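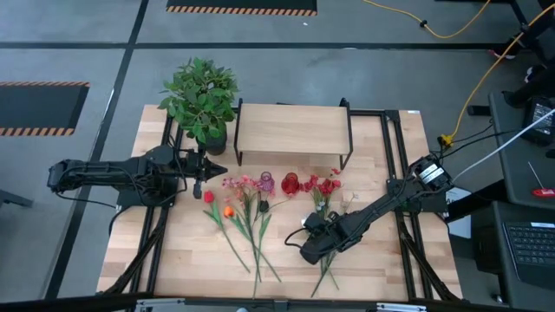
Home Guides Table displays Spare parts Contact

Print this page E-mail this page

Clumora Table Display: User Guide
Section 3. Laying out, filling the vases and placing on the shelf

Revised September 2018

This section explains how to make the display with artificial flowers, the small glass vases, the low shelf and one potted plant. Please read the whole section one time before you begin. If your flowers are still folded in the box, do first Section 2 (Unpacking and opening the stems).

The work is easy for one person. It needs a table with a flat top and a good light from above.

3.1 What you need on the table

- the low shelf (Rilledlow type, wooden plank with black metal legs)
- the glass vases
- the tulips, red and orange
- the spray with pink blossoms
- the dark flower with closed bud
- the red poppy bunch with small white blossoms
- a potted plant with broad leaves, your own or from the Satcombe list
- a soft dry cloth
- side cutters, only if you will shorten the stems

Order number for a complete flower set is 361. The vases and the shelf have their own numbers, which you find in Section 9.

CAUTION: The vases are glass. Do not stand them close to the edge while you are still working with long stems. A stem can catch the neck and pull the vase over.

3.2 Placing the shelf and the plant

1. Wipe the table and let it dry.

2. Put the shelf near the back of the table, with the long side parallel to the back edge. Leave a space of 30 mm behind it, so the legs do not come over the edge when somebody moves the table.

3. Press lightly on both ends of the plank. If it rocks, turn the foot under the short leg until it is quiet. One half turn is usually enough.

4. Put the potted plant to the left of the shelf. The leaves may come a little over the end of the plank, but they should not lie on it.

Note: In the first edition of this guide the plant was placed on the right. Both are possible. If your room has the window on the right, the left is better for the plant and also for the eyes of the person who looks.

5. Turn the pot until the fullest side of the leaves looks to the front. With a living plant, give water before this step and wait until no more water comes out from the pot.

3.3 Laying out the flowers

We recommend to lay all pieces flat in front of the shelf before anything goes in a vase. In this way you see the colors together, and you can change the order without pulling stems in and out.

1. Lay the red tulip first, at the left. The stem points toward you.

2. Lay the orange tulip beside it. Keep a finger of space between the two heads.

3. Lay the pink spray next. Its stems are long and they spread, so open them on the table like a fan and remove any thread or paper that stayed inside.

4. Put the dark bud near the pink pieces. It is a small flower and it gets lost between the others if you forget it until the end.

5. Lay the poppy bunch at the right side. Hold it by the stems, below the lowest leaf. Do not hold it by the petals.

6. Lay the vases on their side between the flowers, each one close to the flowers which it will receive. A vase on its side on a flat table can roll. Put the folded cloth against it if your table is not perfectly level.

7. Step back and look. Change the order now if you wish.

Note: Many customers ask if there is a correct order of colors. There is not. The order in this guide goes from single flowers to full bunch, from left to right, and we find it calm. Oratile Fourie, who prepared the layouts for our showroom, likes to begin with the bunch and to put the single tulips last.

3.4 Shortening the stems

Do this part only if the flowers are too high for your vase. It cannot be made back.

1. Stand the vase on the table and hold the flower next to it, outside of the glass. The stem should reach the bottom of the vase and the head should be above the rim.

2. Mark the place with your thumbnail.

3. Cut a little below the mark. You can always cut one more time.

4. The stems have a wire inside. Use side cutters and not the scissors from the kitchen, which will be damaged.

CAUTION: The cut end of the wire is sharp. It can scratch the glass and also the hand. Bend the last few millimeters back with pliers, or close the end with a drop of glue and let it dry.

CAUTION: When you cut, keep the free end pointing down to the table. Short pieces can fly away. Children should not help with this part.

5. Collect all cut pieces at once. They are hard to see on a wooden top.

3.5 Filling the vases

1. Take one vase and look through it against the light. Finger marks will be more visible after the stems are inside, so clean them now.

2. Stand the vase upright and hold it with one hand, low, near the foot.

3. With the other hand, let the stem go down slowly. If it stops, turn it a little. Do not push.

4. Put the single tulip in its vase and lean the head slightly to the front.

5. For the pink spray, bring the stems together again before you put them in. Open them after, from the outside to the inside.

6. For the poppy bunch, hold all stems together until they touch the bottom, then release. The small white blossoms should sit between the red ones and not under them. Lift them with one finger where it is necessary.

7. If a small vase wants to fall because the flowers are heavy, put clean glass beads inside. Usually 100 g is sufficient. Do not use sand in colored glass, it leaves a gray film.

Note: Do not put water in the vases. The wire will rust and the green of the stem can color the water.

3.6 Placing on the shelf

1. Lift one vase at a time, always with a hand at the foot.

2. Begin at the end next to the plant and continue to the right. Leave enough space that two vases never touch each other.

3. The tallest flower should not stand exactly in the middle. Move it a little to one side.

4. If not all vases have place on the plank, stand one on the table in front of the shelf. The red one looks well there.

5. Check the plank again as in 3.2, step 3. The load can change how the legs stand.

CAUTION: The plank carries up to 2000 g when the weight is divided over the whole length. Do not use the shelf for the potted plant. A pot with wet soil is heavier than it looks and all the weight is in one place.

3.7 Daily care and moving

Dust the petals once a week with a soft brush, or with a hair dryer on the cold setting. Hold it roughly at arm length. Warm air makes the petals soft and they lose the form.

If the display must be moved, take the flowers out, lay them flat again as in 3.3, and carry the glass separately. Before the December decorations many people store the set for some weeks. Keep each bunch in its own paper and do not lay anything on the tulip heads.

Petals which were pressed flat can be opened again by hand. Begin with the outer ones. If a head came off from its stem, push it back on the pin with a small turn. When it is still loose, write to us with the order number and the color and we will send a new head.

3.8 If something is not right

The shelf rocks after filling: the heavy vases are probably all at one end. Divide them, then adjust the foot.

The tulip turns always to the back: the wire has kept the form from the box. Bend the stem in the lower third, not directly below the head.

The vase has white spots inside: rinse it with warm water and a little vinegar. Let it dry upside down on a cloth before you fill it again.

The poppy bunch looks too thick: pull the outer stems 1 cm higher than the inner ones.

Text and layouts: Urszula Szczepańska, Maldonado Home Displays

Print this page E-mail this page

Related guides
Section 2. Unpacking and opening the stems
Section 4. Seasonal layouts for a narrow table
Section 9. Spare parts and order numbers
Rilledlow low shelf: assembling the legs
Choosing a potted plant from the Satcombe list
Cleaning colored glass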